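January 28, 2018

Slept until 8 and had toast standing up. The road to Dillton was still bad, so I stayed in and finally sorted the play kitchen things that have been in bags since December.

I put a batch out on the table. The soft fruit went on the blue plate, a banana, an apple and an orange. Froot Loops box on its side, green mug at the back. I want to keep the round board with the kitchen set, and the plate too.

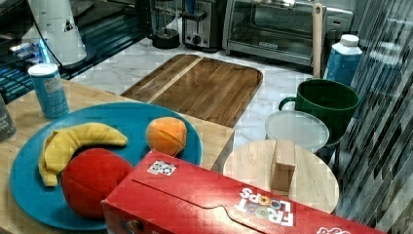 Afternoon

Took the Björklund shelf out of the hall closet and put it up by the window. It needed 6 screws and I had five, so I drove to Altmont after all. The roads were fine by then. Spent 20 dollars, mostly on things that were not screws.

Soup for supper. Called the Pluleo office and got the recording, forgot it was Sunday. Try again tomorrow before work.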